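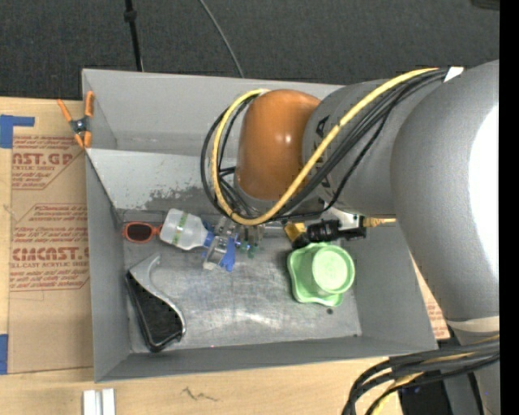
Bin picking at Gukis: the robot arm reaches into a metal bin, with a bottle and a pair of sunglasses on the bin floor.

Milagros Toledo spent 3 years sorting returns by hand at Gukis before the first arm arrived in February. Now she looks after three of them, and she lights up when she talks about it.

"I used to bend over a bin 3,000 times a week," she says. "My back knew every one of them! Now I'm the person who figures out why it grabs a mug fine and fumbles a sandal - and I love that part."

Her coworker Yogesh Dwivedi took longer to come around. He wanted to know who would get the 28 hours of training, and the answer was everyone on the shift. "That changed the mood," he says. "People started bringing in odd stuff from home to try."

Toledo still sorts the fragile items herself.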